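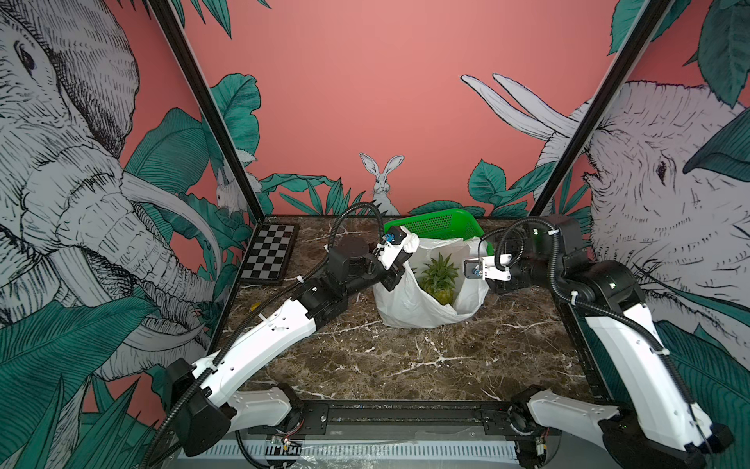
*White plastic bag, two handles' worth of trouble. See bag amnesty, further down.*

**Skirkthorpe Swap Shop: July bits**

Quick one this month, typing this between the school run and the dentist so forgive the state of it.

First, thank you. 53 of you through the door at the last swap, which is our best yet and explains the queue for tea. Nearly everything went. What's left is mostly puzzles (unchecked, so expect gaps) and one very large lamp. If the lamp is yours please come and get it. If you'd like the lamp to be yours, same.

**Next swap**

Hall open from 10am for drop off, swapping from 11, out by 2 sharp as the dance class is in after us. Same rules as ever. Bring clean things that work. Up to 20 items each, and yes a box of Lego is one item, no a box of "bits" isn't. No car seats, no cot mattresses, no opened paint. Electricals to Osamu Hirose on the table by the stage, he'll test them while you wait. He can't do microwaves so please stop asking him.

Books: spines up, in the crates. Not on top of the crates.

**Bag amnesty**

You've all got one. The carrier bag full of carrier bags, under the sink or behind the door. Bring it. Any size, any shop, handles intact if poss. We ran out by noon last time and people were going home with crockery in their jumpers. Sze-wing Yang is sorting them and asks for no food bags, nothing sticky, and please shake the crumbs out first. Ones with holes can go in the soft plastics bin by the side door, which gets emptied on the Thursday run to the big supermarket. Paper bags also welcome but they do go in the wet.

Cloth bags: we have 30 odd, all donated, borrow one and bring it back. So far four have come back. You know who you are.

**Mending corner**

Zips, hems, buttons, small holes in jumpers. Not wedding dresses (again). Sze-wing has 20 slots and they fill up, so put your name on the sheet when you arrive. Bring your own thread if the colour matters to you. We are still short of a decent pair of pinking shears, if anybody has some going spare

**Help wanted**

Two people to put tables out from 9. One person with a car for the leftovers afterwards, needs to be a car that can take the rail. Also someone who understands the hall heating, which came on in the middle of June and stayed on.

**Lost and found**

One child's welly, left foot, green. A tupperware lid. Reading glasses in a tartan case. All in the kitchen drawer, will be swapped next time if not claimed.

Right, dentist. Reply to this email for anything urgent, or catch me at the hall. Posters are in the libary if you can put one up in your window.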